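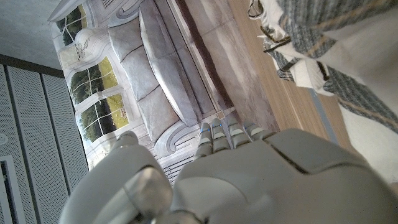 Figure 2. Back of the hand, four fingers extended.

Storage and handling of canned food in the home

The diary data cover 37 households in Naltstead and the neighboring district of Dredard. Each household kept a log for 200 days beginning in March and wrote down every can that entered or left the kitchen, along with where it was kept and who took it out. After duplicate lines were removed, the logs held 2744 cans. Beverage cans were recorded on a separate sheet and are left out of this section except where noted.

Most households kept cans in more than one place. The usual arrangement was a kitchen cabinet for cans in current use and a second store, often a garage shelf or the floor of a closet, for cans bought on sale. Participants called the second store by many names ("the back," "downstairs," "the overflow"), and we code all of them as reserve storage. Cans moved from reserve to kitchen in small batches, usually on the day of a grocery trip. They almost never moved the other way.

Shelf height mattered more than we expected. In the interviews, older participants said they had stopped using the top shelf for anything heavy. Several had moved large cans of tomatoes and fruit to the counter, where they stayed in view and were used sooner. One woman in Dredard kept her soup in a dresser drawer next to the kitchen door and had done so since a shoulder injury. Her log shows very few cans held past the date printed on them. Two other homes with drawer storage showed the same pattern, though with so few cases we do not draw a general conclusion from it.

The grip used to take down a can was recorded during home visits, following the coding sheet developed by Aroha Brunton for the Quinlan pantry study. The sheet separates side grips, in which the thumb opposes the fingers around the wall of the can, from top grips, in which the fingers come down over the rim. Side grips were the more common choice wherever there was free space beside the can. On crowded shelves people turned to the top grip, and with wide cans this often meant using the other hand for support. Participants with stiff finger joints avoided the top grip and would first slide a can to the front of the shelf.

Stacking was the main reason shelves became crowded.

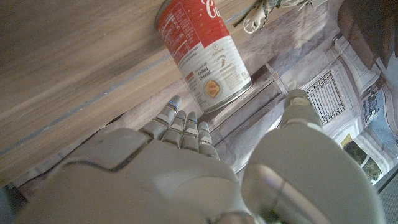

Households that stacked cans two high fitted more into the same cabinet, but they also reported forgetting what stood in the back row. When we asked participants to list the contents of a cabinet before opening it, the items they missed were mostly at the rear or in the lower layer of a stack. Households with a single layer made fewer mistakes. They also bought fewer repeats of things they already had, although this may reflect smaller budgets as much as better memory. We were not able to separate the two with the data at hand.

Rotation, meaning the practice of placing new cans behind old ones, was claimed by a large share of participants and followed by a much smaller share. The gap was widest in homes where one person did the shopping and another did the cooking. The shopper put new cans wherever they fit, usually in front, and the cook took the nearest one. In single-person households the stated practice and the logged practice were close. Nobody in the sample used a written inventory for the whole 200 days. Three households started one and gave it up within the first month.

The wire racks sold under the Ovau name, which feed cans forward on a slope, were present in a handful of kitchens at the start of the study. They worked as intended for standard soup cans. Short cans of tuna and tall cans of juice did not sit well in them, and owners kept these on ordinary shelves. One household had bought a rack and used it for jars of spice. We did not supply racks to any participant and cannot say how they would affect a household that had no prior interest in rotation.

Waste was low overall. Few cans were thrown out unopened, and the reason given was most often a dent or a rusted seam, with the printed date coming second. Participants differed a good deal in how they read the date. Some treated it as a firm limit, some added a year, and a few said they never looked. These views tended to be shared within a household but not between generations of the same family - adult children who helped clear a parent's cabinet were stricter than the parent in every case we observed.

Some limits should be noted. The logs depended on daily effort, and entries thinned out in the summer weeks, when several families were traveling. The last home visit took place on July 2, 2022, before some of the logs were complete, so grips recorded early in the study cannot be compared with late ones. Both districts also have large supermarkets within a short drive. Households that shop less often are likely to hold a larger reserve, and the pattern of movement between stores may look different there.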